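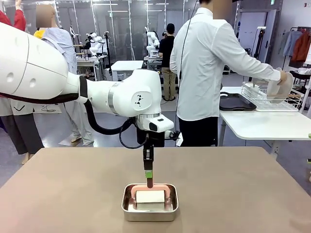

What did the Setorley hall refurbishment grant pay for between July and September?
The grant paid for repainting the main room and corridor, replacing the kitchen extractor and starting the repair of the north gutter. The floor of the main room is funded separately and is not covered in this report.

Progress report no. 2, Setorley Hall
Submitted by Finlay MacAulay, project manager
Monday, September 24, 2018

1. Status
Work is eight days behind the schedule agreed in July. The delay comes entirely from the gutter. Painting finished on schedule and the kitchen work finished early. Spending remains within the approved budget and no transfer between budget lines is requested.

2. Painting
The contractor, Forsyth, prepared and painted 403 square meters of wall and ceiling. Two coats were applied throughout. A third coat was needed on the corridor ceiling, where old water staining showed through the second. Forsyth absorbed the labor for this and we paid for the extra paint, which came to $66. The radiators were left unpainted at our request, as they are due for replacement next year.

A damp reading was taken on the west wall before work began. It was slightly high at the base and normal above waist height. The skirting there was refitted with a small gap behind it. A second reading is due in the winter and will be included in the next report.

3. Kitchen
The old extractor was removed and a Samudix unit was fitted in the same opening. The duct run was shortened by moving the outlet to the yard side. The electrician tested the circuit and issued a certificate, filed as Annex B. Noise at full speed is lower than with the old unit - we have no meter reading for either, so this is the view of the hall staff only.

The lunch club moved to the Plallatau annex during the work and has now returned. Meals were served on every scheduled day.
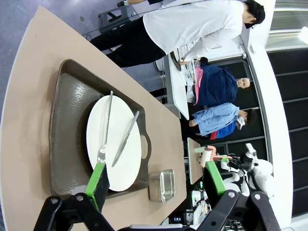 Will the lunch club have to move again before the project closes?
The club can stay where it is, as the remaining work is all outside. The yard door will be closed while the scaffold is up, and members will use the front entrance.

4. North gutter
When the first section was taken down, the fascia board behind it was found to be rotten along most of its length. The original quote allowed for patch repairs only. A revised quote has been accepted, with the difference of $200 charged to contingency. New board is on order. The scaffold license has been extended to match.

5. Risks
Weather is the main one. The board has to be primed dry, and a wet spell would push completion back further. A smaller risk is access - the neighboring yard is used for deliveries in the mornings, so lifting is limited to afternoons.

6. Next period
Fit and prime the fascia, rehang the gutter, remove the scaffold, and clear the contractor's retention after inspection. The final claim will follow with receipts attached. Please confirm whether scanned receipts are acceptable or whether you need the originals.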